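Cajas, cajas y más cajas (octubre de 2018)

Escribo rápido que tengo el café enfriándose y la mitad de la casa por el suelo. Resumen para quien no haya leído la entrada anterior: en junio dije que iba a vaciar el cuarto de atrás en dos tardes. Pues no. Seguimos.

El plan era sencillo. Todo lo pequeño, lo que anda suelto por cajones y perchas, a cajas de cartón. Una caja por tema. Baño, pelo, muñecos, figuritas. Luego rotular y al altillo, o al puesto de Asau, según. A la segunda caja ya se me había ido el sistema a paseo – un clásico.

Compré un paquete de 10 cajas en Ibarra, las normales, de las que vienen planas. Las solapas no se quedan abiertas ni a tiros, así que celo por fuera y a correr. Para los botes del fondo encargué separadores en Plellex y todavía los estoy esperando. Los botes, mientras, se quedan en la mesa larga con las figuritas. Ahí no molestan. Bueno, molestan poco.

La primera que me puse en serio fue la de baño y pelo. Fondo rojo, el del "LIFE IS FOR FUN.", que me encanta y me da pena que vaya debajo de todo. Encima las esponjas de malla, la blanca del cordón rosita y la roja de pinchos, y luego el coletero de ganchillo color crema, ese gordo de lana con bultitos. Que no sé si es coletero o qué es, pero al pelo va.

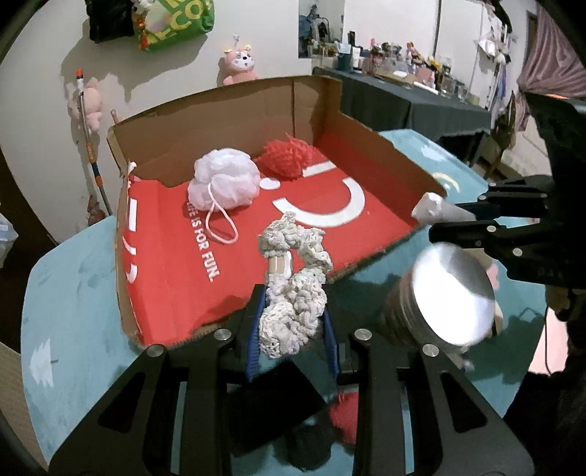
Lo que he aprendido (poco)

Lo blando, arriba. Parece una tontería pero metí primero el ganchillo en otra caja y acabó hecho una torta debajo de un frasco de champú. Media hora ahuecándolo con los dedos.

Las esponjas, nuevas o fuera. Las usadas a la basura, sin drama. Las que guardo están sin estrenar, compradas en un arrebato en Skokell cuando estaban de liquidación. Tengo esponjas para varios años, me temo.

Las etiquetas de la ropa y de lo tejido no las corto hasta el final. La última vez las corté antes y luego no habia manera de saber qué se podía lavar y qué no.

Lo de punto rojo no va a la caja de baño, va con los gorros. Lo apunto aquí para mí, que luego me lío.

Y los peluches rosas se quedan en la pared. Eso no se negocia. Las bolsas colgadas tampoco, al menos de momento, porque si las descuelgo tengo que mirar qué hay dentro y no estoy preparada.

Las cuentas

Lista de cosas apuntadas en la libreta: 561. Metidas ya en caja: 164. Sí, ya sé. Lo de apuntarlo todo fue idea mía y me arrepiento cada tarde, pero ahora que he empezado quiero llegar al final.

Me falta el hueco de la puerta, que es otro mundo – ahí no entro hasta que lleguen los separadores. Y rotular. El rotulador gordo estaba ayer en la mesa turquesa y hoy no está, asi que igual lo he embalado.

Si alguien sabe cómo guardar figuritas pequeñas sin envolverlas una por una en papel, que lo deje en los comentarios, por favor. Me voy a por el celo.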